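매장 커뮤니케이션론 6주차 강의노트
주제: 가격표와 할인 문구는 정말 매출을 올리는가

지난주 과제를 읽어 보니 절반 이상이 "눈에 띄는 POP는 구매를 유도한다"는 문장으로 시작했습니다. 출처를 단 사람은 드물었습니다. 오늘은 이 문장을 의심하는 데 시간을 다 쓰겠습니다.

1. 업체 자료를 읽는 법
판촉물 제작사 Prekum의 소개 자료에는 선반 가격표를 교체한 뒤 해당 품목 판매가 18% 늘었다고 나옵니다. 비교 기간이 없습니다. 교체한 달이 8월이었다면 휴가철 수요와 어떻게 구분했을까요? 같은 기간에 가격을 내렸는지도 적혀 있지 않습니다. 표지판 글씨를 키우면서 값도 내렸다면, 그 숫자로 글씨 크기에 대해 할 수 있는 말은 별로 없습니다.
참고로 자료를 만든 쪽은 가격표를 파는 쪽입니다. 거짓말이라는 뜻은 아니고, 안 팔린 매장의 사례를 실을 이유가 없는 회사라는 뜻입니다.

2. Gumulville 매장 사례
생활용품점 Hoshino는 Gumulville 지점에서 안내판 200장을 새로 달았습니다. 발표문에는 "고객 체험의 혁신"이라고 되어 있습니다. 측정한 것은 출구 설문 응답 90건이고, 문항은 "새 안내판이 보기 좋았습니까?"였습니다. 보기 좋았다는 대답과 물건을 샀다는 사실은 다른 자료입니다. 영수증은 왜 안 봤는지 물어볼 만합니다.
설문에 응한 사람이 누구인지도 문제입니다. 물건을 못 찾고 일찍 나간 손님이 출구에서 설문지를 붙잡고 있었을 것 같지는 않습니다.

3. 문구의 개수
한 통로에 "특가", "추천", "오늘만"이 같이 붙어 있으면 손님은 무엇을 먼저 읽을까요. 교재 4장은 시선이 큰 글자에서 작은 글자로 흐른다고 단정하는데, 근거로 든 실험은 화면 속 선반 사진으로 한 것입니다. 카트를 밀면서 아이를 챙기는 사람에게 그대로 옮길 수 있는지 저는 잘 모르겠습니다.
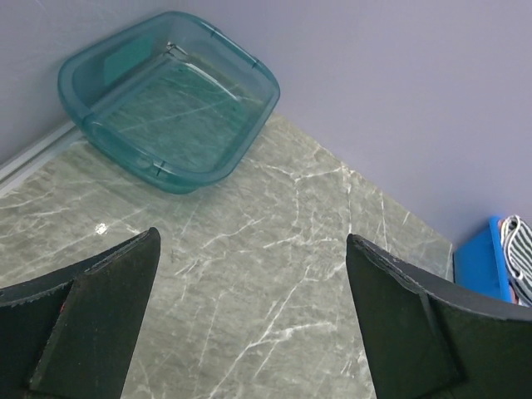 Samuele Sala는 이 대목에 동의하지 않는다고 적어 보냈습니다. 화면 실험이라도 여러 문구의 상대적 순위는 알려 주며, 매장 실험은 비용 때문에 거의 못 하니 있는 자료라도 써야 한다는 것입니다. 앞부분은 받아들입니다. 뒷부분은 글쎄요. 비용이 없어서 못 잰 것을 잰 것처럼 쓰는 일이 이 분야에는 너무 많습니다.

4. Skimia식 점검표
Skimia 점검표는 조명, 높이, 글자 대비에 점수를 매겨 합산합니다. 쓰기는 편합니다. 다만 항목별 가중치가 어디서 나왔는지 설명이 없으니 총점만 인용하지 마십시오.

과제 (5월 6일까지)
가까운 매장 한 곳을 골라 안내 문구 하나의 효과를 확인할 방법을 설계하십시오. 비교 대상, 기간, 측정값을 반드시 적을 것. 결과를 미리 예상해서 쓰면 감점합니다. 읽을거리는 교재 279쪽부터 장 끝까지입니다.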